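Workshop Tips: Recording Cabinet Tasks for a Learning System

Notes from the Tukbridge workroom, revised in February. They apply to anyone recording demonstrations on office cabinets with the two-handed setup. Arm and gripper stations have their own page.

The cabinet set covers opening doors, reaching inside, handling flat items on a shelf, and closing up again. Most of the rejected recordings in the last batch came from small matters of preparation.

Head and wrist views, cabinet set:
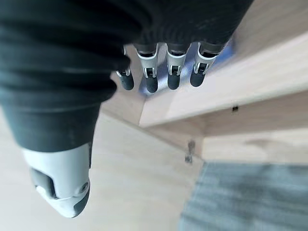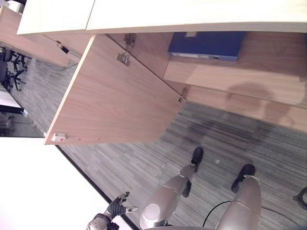
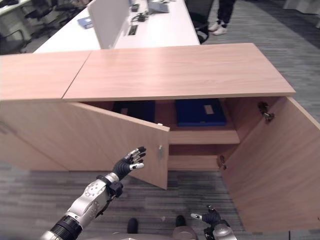

Before the first take

Check the hinges by hand. Open each door fully, let go, and see whether it stays. A door that drifts shut on its own adds a second motion to the recording, and the learner will treat it as part of the task. Concealed hinges usually have a depth screw and a side screw. Turn the side screw a quarter turn at a time and test again.

Tighten the catch. A loose magnetic catch gives a different pull on every take. Two takes with the same hand motion and different door motion are worse than one take.

Wipe the door faces with a barely damp cloth and dry them. Fingerprints on pale board show up as dark smears under overhead lights. Do not use furniture polish. It changes how the fingertips grip, and the effect lasts for days.

Vacuum the carpet, then leave it for 15 minutes so the nap settles. On striped carpet, vacuum along the stripe.

Route cables before powering up. Anything that crosses the standing area gets moved or taped flat. Cloth tape lifts cleanly from short-pile carpet. Duct tape leaves residue.

Setting the shelf

Use items with a clear edge. Binders, folders and flat boxes work well. Loose paper does not, and neither does anything in a clear plastic sleeve.

Vary the placement on purpose. Keep a printed grid of the shelf and mark each position as it is used. Left alone, people put a folder back in the same three or four places all afternoon. The Cuevas batch had 654 takes, and when the positions were plotted most of them fell inside a patch the size of a dinner plate.

Change one thing per take: position, angle or item. If two change at once, write both in the log.

Leave some takes with an empty compartment. The system also needs to learn what to do when there is nothing to pick up.

During the take

Start from the same rest pose, hands open and clear of the doors. Hold it for two seconds. The trimming script in Anano looks for that pause and will cut in the wrong place without it.

Open the door from the free edge. Pushing near the hinge needs more force and can shift the whole cabinet on carpet. If the cabinet moves more than a finger width, stop, square it to the floor marks and start again.

Move at an even pace. Operators tend to slow down near the shelf and hurry on the way out. The learner copies both habits.

Keep failed attempts that recover. A missed grasp followed by a clean second try is useful. Tag it R. A missed grasp followed by someone reaching in to help is tagged X and left out of training.

Bystanders should stay still until the take ends. Walking through the background is acceptable in a few takes per session, as long as the log says so.

Glove and fingertip care

Rubber fingertips pick up carpet fiber and board dust. Clean them every 20 takes with a lint-free cloth and plain water. Alcohol dries out the rubber and should be kept for sticky residue only.

Look at fabric coverings for folds that creep down toward the knuckles. A fold caught in a joint will stall a finger halfway, and the log will not show why. Pull the fabric back, flex every finger fully, and recheck.

The wrist view goes soft if there is dust on the lens. Use a blower. Wiping with a sleeve puts fine scratches on the cover, and those cannot be fixed later.

Lighting

Close the blinds and use the ceiling lights. Sun moving across a pale door over an hour gives a brightness change that has nothing to do with the task. If the blinds have to stay open, record in short blocks and note the time on each block.

Hard shadows inside the compartment are fine as long as some takes have them and some do not. A desk lamp bounced off a wall is enough to soften them.

Logging and storage

One line per take: number, item, shelf position, door used, tag. Write it immediately after the take. Logs filled in at the end of the day have been wrong often enough that we no longer accept them.

Batches close at 100 takes. Copy the batch to Lorkudden, compare file counts on both sides, and only then clear the local drive. The copy is slow over wireless – use the wired port.

Play back the first take and the last take of every batch at full length. Check that all views start together. A delay between the head and wrist views is easiest to spot when a fingertip first touches the door.

Packing up

Close the doors, return the folders to the bin by size, and lift any tape from the carpet the same day. Tape left overnight is harder to remove.

Write the hinge settings on the card for the next session.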